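Urko Student Robotics Project
Progress report to the Nestov Fund
17/04/2019
Prepared by Imani Tanui, project teacher

This report covers the second part of the school year. The project continues according to the plan which we sent you in October, with one change in the schedule that I explain below.

The task of the students is to program a robot arm to work inside a used desktop computer, so that memory modules can be removed and put in again without a human hand. We chose this task because our school receives many old computers, and the students already know how to open them.

Work completed

The group has written the program that brings the gripper down into the open case. In the first version the arm came too fast and pushed the case. Now the last part of the movement is slow and the students can stop it at any point. They have also printed a tray with posts and slots, where small parts can rest beside the computer. It is the third design – the first two were too narrow.

We made 138 test runs with the memory module. In 98 of them the module was taken out and placed in the tray without help. Most of the other runs failed at the latches, which the fingers did not open fully.

Putting the module back is more difficult. We have started it, but I do not have results which I can report with confidence.

Change in the schedule

The Povus competition has moved its regional round to a later date. We used the extra weeks for the latches, and the students will present the full task there.

Budget

From the grant we have spent 1,510 dollars, mostly on gripper fingers, printing material and cables. The supplier Arumugam replaced one faulty cable without cost. We do not ask for additional money at this time.

Next steps

The students will finish the insertion program, repeat the tests on 5 other computers and write the instructions for next year's group.
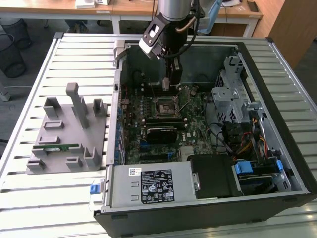
Can the students who join next year continue with the same program?
They can, after a short training with the present group, and all the code and written instructions will stay at the school for them.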